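1/ Okay, towel thread! We've finally started sorting the linen for the Rosus share house and I have so many thoughts about folding. Muting me is allowed.

2/ Starting point: 58 towels across three cupboards, every size and colour, nothing matching. I love it. Give me a mountain of laundry and a podcast and I'm happy for the whole arvo.

3/ First thing I learnt – clear a big table. I used to fold on the bed and everything slid into the middle. A proper flat top lets you spread the towel right out and chase the ridges to the edges with your palms. Game changer!!

4/ Grey fluffy one on the white table, before any folding. Look at the texture on it! The loopy ones are my favourites, even if they never want to lie flat.

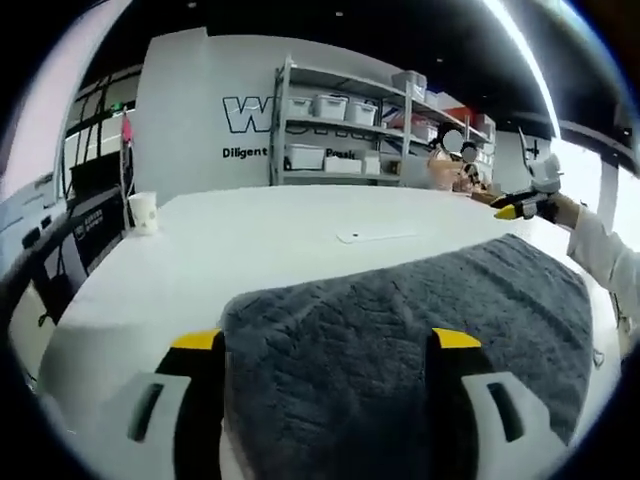

5/ My fold: long sides in to the middle, then thirds, then half. Fat round edge facing out on the shelf. It's the Virent method with one less step (sorry, purists) and it stacks so nicely.

6/ Bath sheets are a different beast. I halve them the long way first or they end up wider than the shelf. Took me 16 goes to get one I was proud of and I did a little lap of the kitchen.

7/ Colour order or size order? I'm size order all the way, but the Rajan flat upstairs do theirs light to dark and it does look gorgeous – tempted.

8/ 24 done, heaps to go. Face washers next, and I'm rolling those. Send me your rolling tips please, mine keep springing open!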